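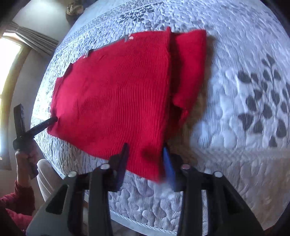

Red rib knit on the guest room quilt

Adero Wool & Knit Comb

Price: $58
Ships from Prusevdale in two to three business days
In stock

Okay, so I have been selling sweater care stuff out of my back room for a good while now, and the comb is still the thing people email me about the most. I get it! You buy a sweater you love, you wear it to death for one winter, and by the time spring comes around it has those little fuzz balls all down the sides and under the arms. Most people give up on it right about then. Please don't.

The Adero is a hand comb. No batteries, no blades, no little plastic bin that pops open and dumps lint on your rug. It has a beechwood handle and a fine copper mesh edge, and you pull it over the knit in short strokes, always in the same direction. The fuzz rolls up on the mesh and you pick it off with your fingers. I do mine in front of the TV with a lint roller next to me (and a cup of tea, if I'm being good about where I set it down).

What it works on

Lambswool, merino, cashmere, most cotton knits, and acrylic blends, which pill worse than anything. It's great on coat collars too. I've used it on a wool blanket, on felt slippers, and on the arms of my sister's couch, and she bought one before I left.

What I'd keep it away from

Mohair and anything brushed on purpose. You'll comb the fluff right off and be sad. Also loose, lacy knits, sequins, and anything with a pulled thread you haven't fixed yet.

A word about ribbing

Ribbed sweaters are the ones I get asked about, so let me go on for a minute. The raised part of each rib takes all the rubbing, so you'll find the pills sitting up in rows. Comb along the ribs, never across them. If you go across, the mesh bumps over every ridge and can catch. Lay the sweater out somewhere flat with a little give to it, smooth it with your palm, and hold the fabric steady just behind the spot you're working on. You don't have to stretch it. I used to stretch mine over my knee and ended up with one very strange looking elbow.

Cuffs and hems get the lightest touch. They have to keep their spring, and a heavy hand will wear them out.

Size and details

Length: a bit longer than a dinner fork
Handle: beechwood, oiled
Edge: copper mesh, replaceable
Comes with: cotton pouch, one spare mesh strip, care card
Weight: 85 grams

The mesh strip lasts me about two winters, and I comb a lot of sweaters. Replacement strips are on the spare parts page. They slide in from the end and you don't need tools.

Gift set

For $85 you can get the comb with a bar of Cadwaladr cedar soap and a bottle of Brikia wool wash, all in a cardboard box with tissue. The wool wash is the no-rinse kind and smells a little like rosemary. I started making these up for the holidays one November and people kept asking for them in March, so now they stay up all year.

What customers tell me

"I'd put my good gray cardigan in the donation bag. Took it back out. Wore it to work the next day." Efe Ekwueme

"Slower than my electric one but it hasn't chewed a hole in anything, and the electric one sure did." Remigiusz Wieczorek

"Very nice comb. Wish the pouch was bigger." Tanko Akande

(Tanko, you were right. The pouch is bigger now.)

Questions I get a lot

Should I wash the sweater first? Comb first, then wash. Combing a damp knit can pull it out of shape, so if you've already washed it, wait until it's dry all the way through.

How do I clean the comb? Pick off the fuzz and brush the mesh with an old toothbrush. Keep the handle out of water. If it starts to look thirsty, rub in a drop of mineral oil and leave it overnight.

Is it okay for kids' sweaters? Sure, as long as the kid isn't in it.

Does it get rid of pills for good? I wish! New wool sheds for the first season or so, then it settles down. You'll do a big session at first and a quick touch-up now and then after that.

Shipping and returns

Shipping is free in the lower 48. If you don't get along with the comb, send it back within a month and I'll refund you, even if you've used it. Just pick the fuzz off first, please. Orders for shops and alterations places start at a dozen, and Ravindran Sundaram handles those, so put "wholesale" in the subject line and it'll go straight to him.

Page updated 13 June 2021. Replacement strips now come in packs of two.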